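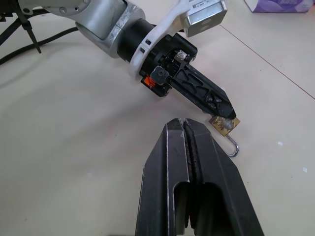
Tuesday, April – fly room, second bench

Screened the G2 vials from the Hetance line this morning and I am very, very pleased. 2865 adults through the scope between Nayara and me, and 1710 of them carry the eye marker. A plain Mendelian cross would have given us half, so 1432 or 1433. We are well over that, and it's the first time this construct has shown any bias at all! Raíssa had warned me to expect a flat result with the old promoter, and with the old promoter that's what we got in February. The only change is the germline promoter she swapped in.

Before I get carried away: 1710 out of 2865 is 59.7%. That's a modest drive by anyone's standards. Papers show 90-odd and upwards. But ours is the split version, with the Cas9 on a different chromosome, and the two stocks had only been together for one generation. I'd have been happy with 55.

Crosses, for whoever repeats this

Hetance females (guide + marker, third chromosome) to Relel males (Cas9, second). Took trans-het F1 females only and put them to wild type males from the Hadton stock. Five females per vial, tipped on to fresh food every three days, three tips in total. Kept at 25 throughout, except for the last tip, which sat on the bench overnight when the incubator door was left on the latch. I scored those separately and they look the same as the rest, so they're included in the total. Yao-tsung may want them out. The sheet has a column for it.

F1 males went in the freezer. We should do the male side too, next round.

Scoring problem

164 flies had a patchy marker – bright in one eye and dim or missing in the other, or a wedge of colour in a dark eye. I've counted all of them as positive because they must have inherited at least one copy, or so I think. Heloísa came over to look at a dozen and isn't convinced. Her view is that some could be leftover Cas9 protein from the mother chewing at the target in the embryo, with the marker only expressed weakly for some other reason. If every one of the 164 is thrown out we drop to 1546 positives, 54% of the lot. Still above half, but a much less cheerful number. So this matters and I don't want to argue it by eye.

What we'll do: single-fly preps on the patchy ones, PCR across the left junction, and sequence anything that gives the short band. Josué has the primers. He ran them on six bright flies last week and got the right size every time, very clean, lovely gel (taped on the facing page). The Brandão kit is down to one box, so please don't use it for anything else until the new order comes.

Resistance alleles

Nothing sequenced yet. The guide cuts in a coding region, so I'd expect small in-frame deletions to turn up sooner or later among the negatives. I've put marker-negative flies from the first tip into ethanol, top shelf of the minus 20, blue lid. Raíssa would like to see the range of indels before we decide whether to move the cut site. I'd quite like to move it anyway – there's a second PAM a little way downstream that looks far less forgiving – but that means new homology arms and another round of injections, and we've all got other things on.

Cage plan

If the PCR backs us up, I want to start a small cage. 700 flies per generation, discrete generations, one in ten of the founders carrying the guide and all of them carrying Cas9. Yao-tsung has a simple model that takes conversion rate and fitness cost and he's running it tonight with my numbers. He asked what fitness cost to put in and I had to say I've no idea! We've never measured it. Egg counts from the trans-hets against wild type would be a decent start, and Nayara is keen to do those.

All cages stay inside the inner room, double mesh, sticky traps changed at every transfer. Split drive or not, same rules as before.

To do

Nayara – egg counts, start with the vials marked N
Josué – left junction PCR on the patchy flies
Me – flip both parent stocks, the Relel ones are getting mouldy
Me – type up the vial-by-vial counts, the pencil ones are smudging
Yao-tsung – model run, and a look at variation between vials

16:20. Quick addition. Had a first look at the vial-by-vial counts and the bias isn't spread evenly. A few vials are sky high and several sit near half. Could be one or two mothers doing most of the work, and with five to a vial I can't tell. Next round is single females, much as I'll hate the number of vials. Heloísa says she'll help pour food on the day.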